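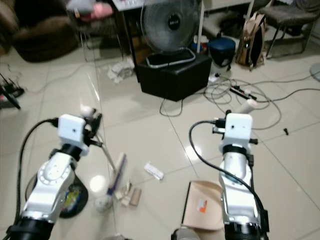
The two arms over the tile, with the litter laid out between them.

Effie Chisholm had been told to pick a gripper by the end of the day, and she had been putting it off since breakfast the way a person puts off choosing between two puppies.

The left one was the Durach. She had known it longest. It had closed on 316 things under her hand since October, and she had written each of them down in the green notebook, the good grabs in pen and the bad ones in pencil, so that from across the room a page looked better than it was. The Prernen was newer and had come with a letter from the firm, signed by a Magnus Gillies, who hoped very much that she would enjoy it. She had never had a letter like that about a piece of hardware and she kept it in her coat.

"You're going to sweep that floor at some point?" said Craig, coming in with his scarf still on.

"That floor is my test," said Effie. "Mind the tube."

Craig Crichton minded the tube. He lowered himself into the brown armchair, which he loved and which his wife would not have in the house, and looked over the paper scraps and the striped stick as if somebody had asked him to put a price on them.

"Shona wants the one that does paper," he said. "Sullari is all paper, she says. Receipts, wrappers, what have you. She's got 2,000 to spend and she'd like to spend it before she gets talked out of it."

"Shona Ritchie has never picked up a wrapper with anything but her own fingers."

"Well, no. Who has?"

Effie thought that was a fair point and sent the Durach down for the wrapper anyway. It came in low and slow over the tiles, thought about it, and pushed the wrapper along ahead of itself like a child with a pea. She brought it back and tried again. On the 2nd go it pinched a corner and lifted, and she held her breath, and so did Craig, and the wrapper hung there in the air turning a little.

"Pen," said Craig.

"Pencil. It took two."

Then it was the Prernen's turn, and the Prernen simply reached over and took the wrapper off the floor on the first try, and set it down again where it had been. It was so easy that Effie felt a bit sorry. She wrote it in pen. She tried the cardboard tube next, and the Prernen took that too, though it squashed it some, and the Durach, when she gave it a chance, lifted the same tube as gently as you would lift an egg.

"Beathag Laing has one of each down in Dunbar," Craig said after a while. "One on either side, for good. Says she stopped choosing."

Effie looked at the notebook, and then at the two arms waiting over the tile, and got up to put the kettle on.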